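House rules for gripper work at the dining table

I've been doing hand-held gripper sessions in kitchens since last November, and people keep asking me what rules I follow. Most of mine came from getting it wrong, and a few I pinched from Christos Nikolaidis, who wrote the original sheet for our little group at Kneath. So, in no special order:

Wipe the pads before you start, and again after anything greasy. A damp cloth does it (no washing-up liquid, it leaves them slippery!).

Look at where your cable goes. Mine used to trail over my wrist and catch on chair backs, and I once pulled a sugar bowl over with it. Now I do one slow practice reach first.

Forks and chopsticks get moved one at a time, points away from your face. If there's a bundle standing in a pot, grip the pot low and keep it near the table. I go slower than feels sensible, and then a bit slower again.

Thin round things need a square grip. Close gently till both pads touch, then squeeze. If it rolls, put it down and have another go, don't chase it.

Don't tidy the room for it. Leave the flowers, leave the chairs where people left them. Our standard says an ordinary home, so an ordinary home it is. 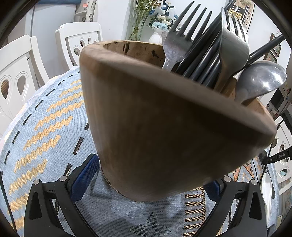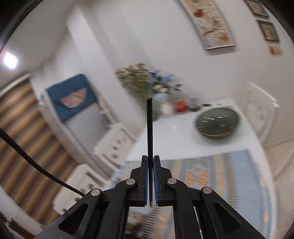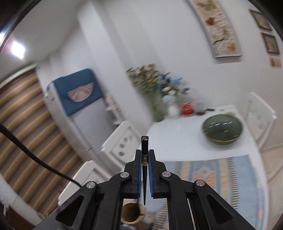
Cutlery and chopsticks, both in one cup:

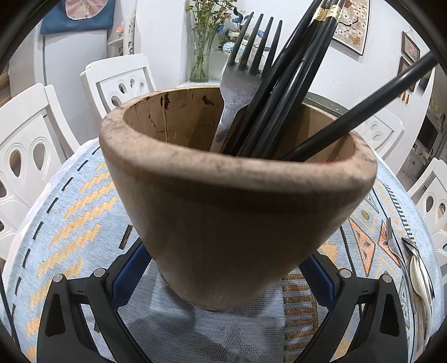 Six tries at one task and then a break, that's the other rule I'm strict about. My thumb goes stiff after that and I start snatching at things. Tài Lâm happily does 50 without stopping, but he's younger than me and I still wouldn't recommend it.

Write down the drops as well as the good ones. Our Flutow log has 2,418 entries in it now and I'd trust it a lot less if every one of them said "fine". I put the time, the object and one word for what went wrong, usually "slipped".

And wash all the cutlery afterwards, even the pieces you think you didn't touch. It goes back in somebody's drawer.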